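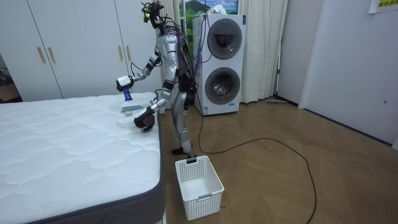

Figure 3. The humanoid platform at the mattress in the Wirkthorpe test room.

4.2 Task structure and annotation

Household cleaning is often studied as a single skill, such as wiping a table or sweeping a floor. The mattress task used in this work was chosen because it joins several such skills within a small working area and obliges the policy to decide which tool belongs to which stage. The two hands are seldom engaged in the same kind of work. In Figure 3 the right arm is raised over the mattress with a blue spray bottle directed at the surface, while the left is lowered towards the edge, where a sponge and a white cloth lie within a short distance of each other. A policy that treats the arms as separate controllers has no means of representing this relation, and the baseline described in Section 3 performed poorly for that reason.

We divided each demonstration into 8 stages, following the scheme proposed by Hubmann and Costache for kitchen tasks. Stage boundaries were marked at the moment a hand closed on or released an object. Two annotators worked independently, and a third, Raili Hirvonen, settled the cases in which their boundaries lay more than five frames apart. Most disagreements arose during spraying, where the end of the action is hard to fix from joint positions alone.

The training set consisted of 50 demonstrations, all collected in Wirkthorpe by teleoperation. The operators were told which stages to complete but were free to choose the starting corner and the path of the arm. We did not remove demonstrations containing hesitation or a second attempt at a grasp, as an earlier trial in Plestine had shown that policies trained only on clean sequences recovered badly from small errors.

The later stages place different demands on the controller. The brush and the dustpan are held at the same time, and the dustpan must be kept at a suitable angle while it is carried from the mattress to the basket on the floor. Figure 4 is taken from the head camera during this part of the task. The left gripper holds the dustpan over the basket, and the right keeps hold of the brush, which lies on the quilted surface. The basket is lower than the mattress top, so the arm has to reach down and outwards without disturbing the position of the other hand. We therefore added a term to the training loss that penalises movement of the resting hand during transfer. Its weight was fixed before the evaluation and was the same in all conditions.

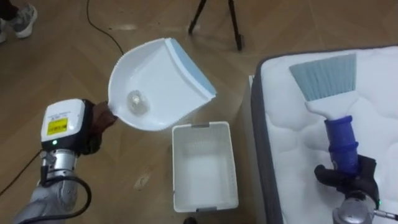

Figure 4. Head camera view with the dustpan held over the basket.

4.3 Evaluation procedure

Each policy was evaluated under the same room layout, with the basket moved between trials to one of five marked positions. A stage was scored as complete if the intended object was in the correct hand at the end of the stage and no tool had been dropped. Scoring was carried out from the recordings by Rosalie Fankhauser, who did not know which policy was in use.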